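Part-time Bench Assistant – Tudham workshop

Zacharias is looking for a bench assistant to help clean, check and put away small equipment at our Tudham workshop. The post is 20 hours a week, mornings only, starting in April. No experience is needed, but you should be comfortable handling small parts for long stretches.

You will wipe down housings, look over seams and screw holes, check straps for wear and log each item before it goes back on the shelf. Most parts are black, so good close-up eyesight matters – glasses are fine. 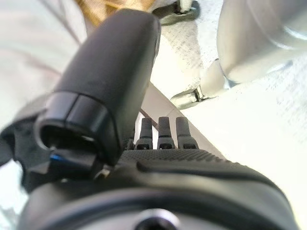
Black housing with textured grip band and three small pins.

Training takes 4 mornings and is paid at the full rate. After that you will work from a checklist and report damaged parts to the bench lead, Océane Lavoie. The shelves hold some 200 items, and each one has its own card.

To apply, send a short letter and the name of one reference to Océane Lavoie, Zacharias, Unit 179, Tudham. Please say which mornings you can work.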